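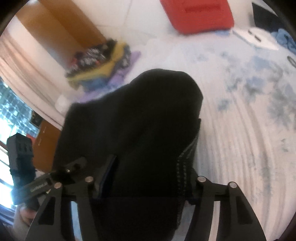 Black garment on the bed, gripper at the stitched side.

Thread: Left finger does not open again after thick cloth

impi_k
Hello all. I am working with the hand-held gripper for a clothes folding task, and we have a problem that I can not solve alone. When the fingers close on thick cloth, such as heavy black trousers, the left finger sometimes stays closed after I release the trigger. The right one opens as it should. On thin things (T-shirts, pillow covers) I have never seen it.

In February we had it 2 times in one afternoon. Both times I had to push the finger open with my thumb. The log says the motor reached the open position, so for the software everything is fine. This is what worries me most. If the same fingers later sit on the arm, the arm will believe it has let go of the cloth, and it will pull.

The fingers are the Fondari type with two pins on each side. I have cleaned the pins and put a little dry lubricant. It did not help. Has somebody seen this?

noemi_t
Yes, we had the same with the same fingers. In our case it was lint. It goes into the pin at the inner corner and makes a kind of felt ring there. You can not see it before you take the pin out. How did you clean them, with the pins in or out?

impi_k
With the pins in, I must admit. Compressed air and a small brush.

noemi_t
Then you have not cleaned them :) Take them out. I am almost sure you will find it.

watstead_bench
I do not agree that it is lint. Lint would give you a slow finger on every kind of cloth, also on T-shirts. Here it is only thick cloth. When you close on a folded seam, the finger is pushed sideways and the linkage twists a little. If the holes are worn, it locks over. Look at the picture: he or she is gripping right beside a double row of stitching. That is the worst place on the whole garment.

noemi_t
I said what I found in mine. It was only on towels and jeans, never on thin cloth, and it was lint. Both can be true.

fidelina.f
May I ask about the safety side, before the mechanics? You wrote that you pushed the finger with your thumb. Was the motor still powered?

impi_k
The first time yes. The second time I switched off.

fidelina.f
Please always switch off. A colleague of mine at Tivberg did the same thing with a similar gripper. The finger came free suddenly, the controller saw a position error and closed it again with full force. She had a black nail for a month. It is not a big accident, but there was no guard and no warning, and it was written down as "user error", with which I still disagree. A tool that reports open when it is closed has a fault, and the user did not make this fault.

watstead_bench
Agree on the power. But "reports open" is normal for this design. The encoder is on the motor and not on the finger. It was never meant to know where the finger is.

fidelina.f
I know it is normal. I say it should not be.

impi_k
Thank you, I will change our instruction today so that the power goes off before any hand comes near the fingers.

I have also taken out the pins now. Noemi, you were right about lint, there was a gray ring on the inner left one. But watstead_bench is also right, the hole on this side is not round any more. I measured with a pin gauge and it is clearly longer in one direction. The right side is still good. So now I do not know which one is the cause.

noemi_t
Clean it, put the old parts back, and do the trousers again. If it locks, it is the hole.

impi_k
I did 43 grips on the same trousers with the clean pins and the old linkage. It locked 3 times, every time on the side seam. On the waistband and the plain leg, nothing.

watstead_bench
So, the hole. Order the Zavala linkage, it has metal bushings and the same spacing. You will need to file the stop a little or it does not close completely.

noemi_t
OK, I accept. But keep it clean also!

fidelina.f
And please write to Fondari about it, with your numbers. Is there a limit on motor current when it opens? If not, you can at least stop the task when the current goes too high.

impi_k
There is a limit but it was set for closing only. I will try the other direction tomorrow and write here what value I use. The linkage is ordered. Until it comes we fold only thin clothes.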